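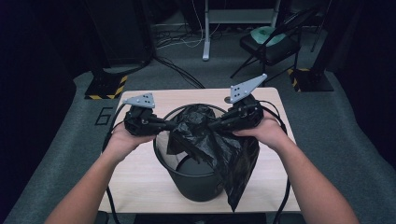 Fig. 7. Opening out the liner over the bin.

7. Fitting a liner to the desk bin

This section covers the small round bins supplied with the Trallier office set. The larger kitchen and washroom bins are dealt with in section 11. If your set came with the Gustix lidded bin, take the lid off first and then follow the same steps.

You will need:
One bin, emptied and wiped out
One black liner from the Gyamfi roll, small size
A clear table or worktop

Before you start

Check that the inside of the bin is dry. A liner clings to a damp wall and will not drop to the bottom. Look for a split in the rim as well - a sharp edge will cut the liner the first time it is pulled tight.

Fitting the liner

1. Stand the bin upright in the middle of the table, where you can reach it from both sides.

2. Tear one liner from the roll along the perforation. Put the roll away so that the next liner does not unwind across the table.

3. Find the open end. The sealed end has a flat welded seam. Rub the other end between finger and thumb until the two layers part.

4. Shake the liner once to let some air in. It will still be creased, and the creases do not need smoothing out.

5. Hold the opening by its two opposite sides and bring it over the bin. Let the rest of the liner hang down inside.

6. Draw the two sides apart until the opening is wider than the bin. If part of the liner has fallen over the outside, as at the front right of the rim in Fig. 7, lift it and feed the spare length back in.

7. Fold the top edge outwards over the rim, working from one side round to the other. Leave a cuff of 50 mm all the way round.

8. Push the liner down to the base with the back of your hand. Press it lightly against the wall to let the trapped air out.

Caution: Do not pull the cuff down hard to make it sit tight. The side seams can give way, and the tear is often hidden under the fold.

Note: If you can still see the bare inside of the bin on one side, the liner has not been spread fully. Go back to step 6.

If the liner keeps slipping

Gather the slack at one point on the rim, twist it twice and tuck the twist under the cuff. If it still slips, check the size printed on the roll label. Medium liners will go into the small bin but leave too much loose material at the top.

Changing the liner

Change the liner when the bin is three-quarters full, or every 3 days if it is used for food waste. Lift the cuff all the way round before pulling the liner out, and knot it before you carry it.

Warning: Keep liners away from babies and young children. Risk of suffocation.

Replacement rolls are ordered through Dasis, using the form at the back of this guide.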